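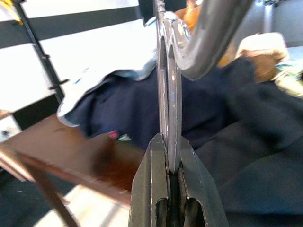
Gripper fingers closed on a thin, flat metal bar.

How I set a stop loss before I place a currency trade

I trade a small account in the evenings, and for the longest time I picked my stop by gut feeling. Bad idea! What I do now takes maybe five minutes, and I do it before I even open the order window.

Start with the daily chart. Find the last swing low if you're buying, or the last swing high if you're selling. I draw one line there and leave it alone (I used to draw so many that I could talk myself into anything).

Next, measure from your planned entry to that line in pips, then add 10 pips of breathing room. Pairs love to poke through an obvious level and come right back, and I got tired of being knocked out by a tiny wick.

Now the money part. Say your account is $885 and you risk 3 percent. Multiply 885 by 0.03 and you get $26.55, the most you want to lose on this one trade. Divide that by your stop distance in pips. The answer is how much each pip can be worth, so pick a position size at or under it. If your broker's smallest size is still too big, skip the trade. I skip plenty!

Then type the stop into the order itself. Don't keep it in your head. My friend Pushpa Bhatt kept hers on a sticky note until one ugly jobs report, and she's been typing them in ever since.

One more thing: check the spread right before you click. Late at night mine gets wide enough to eat half of that breathing room, so on those nights I just wait for morning.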